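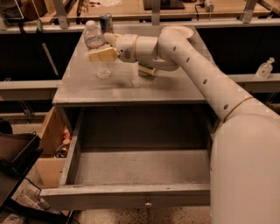 The arm has a table now

Friday, 29 November 2019

So much progress this week! When I last wrote, the arm was bolted to a pallet and I was running it from a laptop balanced on a paint can. Now it has a proper gray table, with a drawer, and the drawer is my new favorite thing in the whole workshop.

I spent three evenings on the finger pads alone. The first set was too slick and a plastic bottle went straight through them onto the floor (loud, but harmless). The flat beige ones grip much better, and I love how far the wrist can tilt before it complains. Seija Kinnunen helped me redo the gripper offset in the config file, which I'd had wrong by 15 millimeters from day one. That explained a lot!

The practice objects are a water bottle, a drink can and a kitchen sponge. The sponge is the easy one, you can be sloppy with it and it forgives you. The can is still a problem if I come in too fast.

Next up is closing the drawer. It has one small round knob in the middle, and pushing on the front seems simpler than grabbing it, so I'll start there. Preben thinks I should go for the knob right away. We'll see who's right in January!

I still need to tidy up the cables on the floor, and if anyone at Kasville has a spare cable tray, please message me.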